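Clinduddale Oral History Project
Progress report to the Wike Fund
Oct 7, 2024

Hi Frauke,

I know the form asks for "a brief narrative update" and I know from last time that my idea of brief and yours are pretty far apart, so get yourself a coffee. The budget sheet is in a separate file. What follows is how it has been going since the July report, the good bits and the annoying bits.

The recordings

We now have 47 finished interviews. The plan said 40 by this point, so I'm pleased, although a few are short (one gentleman answered every question with "well, it was a job" and we were done before the tea was ready). The mill families are well covered now. The farm side is still thin, mostly on account of harvest, and I have a list of people who told me to call back once the corn is in. I will be calling back.

The longest one so far is with two sisters who ran the lunch counter across from the depot. I went for an hour and stayed for most of an afternoon. They disagree about nearly everything, including which of them burned the pies the day the governor came through, and I left every bit of it in. If you only listen to one, make it that one!

Transcripts

Slower than I'd like. I told you in July that I thought we could do a transcript a week each, and that was me being an optimist again. Todor Petek has taken over the ones with heavy accents or a lot of Vovska talk in them. He grew up hearing it from his grandparents, and he catches place names I would have typed as pure nonsense. There's a street that everybody calls by the old name and it took us three interviews to work out that it was the same street.

Twenty-nine are typed and checked. Eleven more are typed and need a second listen. The rest are waiting their turn. I've moved some of my own hours over from events to typing, and you'll see that in the sheet under staff time. It doesn't change the total.

Photos and papers

People keep bringing us things. I didn't plan for this very well. We asked for interviews and we got shoeboxes, ledgers, church programs, and a whole run of mill newsletters that I had been told didn't exist anymore. We've scanned 1,887 items, all named the same way and backed up in two places.

The scanner we bought with your first payment is doing fine. The cataloging software, Stanix, is another matter. It does what it says, but it will not let you enter a date like "before the flood," and half of our donors date everything that way. For now we put the donor's own words in the notes field and leave the date blank. I'd love to hear how your other grantees handle it. 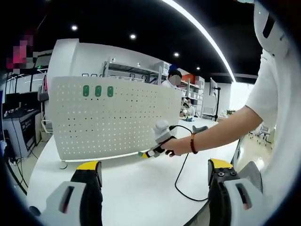
Events

Two listening evenings so far, one at the library and one at the Methodist hall. The library one was packed and too warm. The hall one had a smaller crowd, but people stayed and talked, and I signed up six new interviews on the way out the door. I'd do the hall again. The chairs are awful, though, so next time I'm asking everyone over sixty to bring a cushion.

The school visit got pushed to spring. The teacher we were working with moved away and the new one wanted to get settled first - fair enough.

Money, quickly

The one surprise was the sound repair on the old reel tapes. I had guessed $3,000 and the bill came to $2,352, so there's a bit left over there. With your okay I'd like to put it toward a second recorder. Right now we have one good one and one that eats batteries, and on days when Todor and I are both out, whoever leaves the house second gets the bad one. I haven't bought anything and won't until I hear from you.

What's next

Between now and the end of the year I want to get the farm interviews going, clear those eleven second listens, and put the first dozen recordings online with their transcripts. The permission forms for that dozen are all signed except one, and she wants to hear the whole thing through with her son before she says yes. I'm driving the recording out to her next week.

I also owe you the audience numbers for the listening evenings. The library has theirs and I keep forgetting to ask. They'll come by email.

Call me if anything in the sheet looks odd. Mornings are best.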